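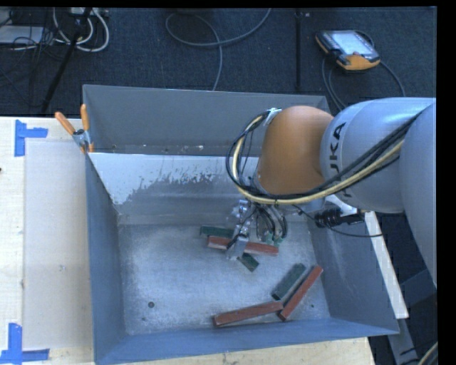 Red and dark green blocks in the metal bin, gripper lowered over the upper group.

Pondar open day bin picking set
Data card and readme

Summary

The files in this folder were recorded during the open day at the Grustwood lab on 2025-10-23. Visitors watched a KUKA arm pick rectangular blocks out of a grey metal bin, and the attempts were logged as they ran. The set holds 100 attempts over 7 sessions. Of these, 62 are marked as successful.

It was recorded at a public demonstration with people asking questions throughout, so the pace is uneven and the sessions differ in length. If you want the clean benchmark set, use Pondar Base instead.

Contents

attempts.csv has one row per attempt
sessions.csv has start time, end time and operator for each session
images/ has one still per attempt from the fixed camera
notes.txt has what the operators wrote down during the day

Columns in attempts.csv

attempt_id: runs on across sessions, does not restart
session_id: matches sessions.csv
target_color: red or green, as entered by the operator
result: success, miss, drop or stopped
visitor_choice: yes if a visitor named the color to pick
comment: free text, often blank

Setup

The bin stands against a wooden table, with a spring clamp on its upper left corner. The blue tape on the table marks positions for the setup, so please leave it in place if you are repeating the sessions in the lab. Blocks were tipped in by hand before each session and stirred whenever the operator thought the pile looked too easy. No fixed layout was used.

The bin is an old one. Its floor is scratched and there is flaked coating on the far inner wall, which shows up as a bright patch in the stills. Simple brightness thresholds will trip on it. Dark green blocks are harder to segment than red ones for the same detector settings. Zdzisław Wysocka tuned for red first and ran out of time for the other color.

How results were marked

A success means the block was lifted clear of the rim and held until the operator called it. A drop is a block that left the floor and fell before that. A miss is a closed gripper with nothing in it. Stopped covers every attempt ended from the pendant, including the ones ended so that somebody could ask a question. Do not count stopped attempts as failures of the grasp planner.

Deirdre Kavanagh marked sessions 1 to 4 and Waldemar Sadowski marked the rest. They did not cross-check each other. Two borderline drops in session 5 are flagged in the comment column.

Known problems

The clock on the logging machine was about a minute behind the camera clock. Match stills by attempt_id and ignore the timestamps.
In session 3 visitor_choice was left at the default, so treat it as missing.
Stills were taken with the gripper down in the bin. In many of them the gripper hides part of the target block.

Use

Free for teaching and research. Please name the set as Pondar Open Day. Send corrections to Yasmine El-Sayed, who keeps the master copy. Requests for the raw joint logs go to Warrick Bright.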